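Skernau Suspends Controller Release on Covwood Bench Arms After Contact-Stop Fault

Owners asked to revert to the July release before running press or place tasks

Contact: Beatriz Arruda, Communications, Skernau

Skernau has withdrawn the current controller release for its Covwood line of bench-mounted robot arms after confirming a fault in the contact-stop function. Under certain conditions the arm continues to move downward after it has touched an object, until a second, higher force limit is reached. No injuries have been reported. Damage known to Skernau is limited to test objects, one set of gripper fingers and one force sensor.

The company has shipped 337 Covwood arms. Of these, 83 are running the withdrawn release. All registered owners of those arms have been notified by email, and the release can no longer be downloaded.

Nature of the fault

Covwood arms use two force limits. The lower limit is set by the user for each task and stops the arm when it meets light resistance, as in pressing a button or setting down a part. The upper limit is fixed in the controller and protects the arm itself.

In the withdrawn release, the lower limit is cleared when the arm recovers from a soft stop and is not written back before motion resumes. The value shown on the operator screen is read from the task file and not from the controller, so the screen continues to show the limit the user entered. The first contact after recovery is then made with only the upper limit in effect.

The fault does not occur after a full power cycle. It does not affect the emergency stop, the enclosure interlock or the fixed upper limit, all of which run on separate hardware.

How it was found

The fault was identified at Skernau's test laboratory in Stulbridge during an endurance run of mixed pressing and sorting tasks. The run was planned for 4000 cycles. It was halted early when a round push-button buzzer was pushed hard enough to flex the tray beneath it and shift the tray on the counter. The arm had recovered from a soft stop on the previous cycle.

Test engineer Tomás Marinho compared the force log with the task file and found that the stop threshold was missing from the controller's active settings. He repeated the sequence on a second arm with the same result.

"The log showed contact detected and no stop issued," said Marinho. "The sensor was working. The controller had no number to compare it with."

A review of earlier logs found the same signature in 15 previous recoveries. In those cases the arm was moving in free space or the object gave way, and the missing limit had no visible effect. The automated check used at that time looked only for upper-limit trips and did not flag them. Skernau considers this a gap in its release testing and has changed the check.

A customer in Vilela separately reported a cracked housing on a part being placed in a fixture. Skernau has examined the log supplied by the customer and considers it consistent with the same fault.

Instructions for owners

Owners running the withdrawn release should take the following steps:

Stop all tasks that involve intended contact, including pressing, placing and insertion.

Install the July release from the owner portal. Task files do not need to be converted.

Switch the arm off at the main supply, wait for the status light to go out, and switch it on again.

Open the controller settings page and confirm that the lower limit matches the task file. Do not rely on the operator screen for this check.

Inspect gripper fingers and the wrist sensor if any soft stop has occurred under the withdrawn release. Replacement parts will be supplied at no charge.

Arms that cannot be reverted immediately may be used for free-space motion only, with the enclosure closed. If a soft stop occurs, the arm must be fully power cycled before it is moved again.
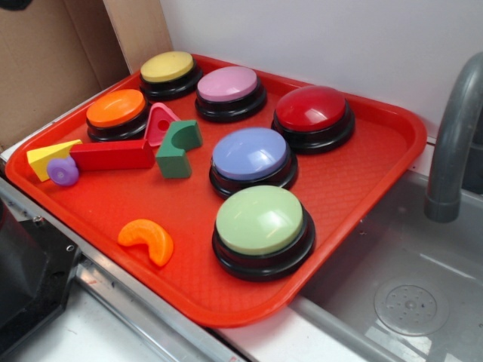 STULBRIDGE, 11/21/24 — Skernau has resumed contact testing of a corrected controller release using the push-button and block task. The round buzzers and the toy blocks share one orange-red tray with a raised rim, set on a white countertop with one side over the edge of the sink basin. The task calls for the arm to press a named buzzer and leave the neighboring pieces where they are. Cap color identifies the target in the task file.

The corrected release writes the lower limit back to the controller before the brakes are released and reads it again before the first motion command. If the two values differ, the arm stays in soft stop and reports an error. The operator screen now takes its value from the controller.

Testing differs from the earlier program in one respect. Soft stops are now triggered on purpose, at varied points in the approach, so that recovery is followed directly by contact. Every recovery is logged and compared with the task file by a script that runs outside the controller.

"The overhanging position is kept in the test on purpose," said Sizwe Sithole, head of product safety. "A tray that is not fully supported will show excess force sooner than one flat on a bench."

Skernau will not give a release date until the full run has been completed and the logs reviewed by Anatole Ferrand, who was not involved in writing the controller code. Owners will be notified by email when the review is closed.

Questions about affected arms should be sent to Afonso Aguiar, Customer Support, through the owner portal. Please include the arm's serial number and the most recent force log.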